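4. Dressing the round tables

1. Wipe the top and let it dry. The Guda leaflet says polish "lasts a season". We doubt it.
2. Stand the card sign in its wooden base near the back edge, printed heading facing the aisle.
3. Add one item beside the sign, two at most.

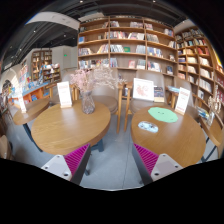 Dried flowers are sold as needing no care - treat that claim with suspicion. They shed. Use a heavy vase, such as the clear textured glass one with the pink flowers and feathery sprays, and keep it toward the back of the table, behind any books. A scalloped mat like the mint-green one is optional, and we have yet to see proof that it sells anything.

CAUTION: Do not load a tabletop past 79 pounds, whatever the Sternosier brochure promises.

Questions: Ama Bawa, Bustos shop fittings | Back to top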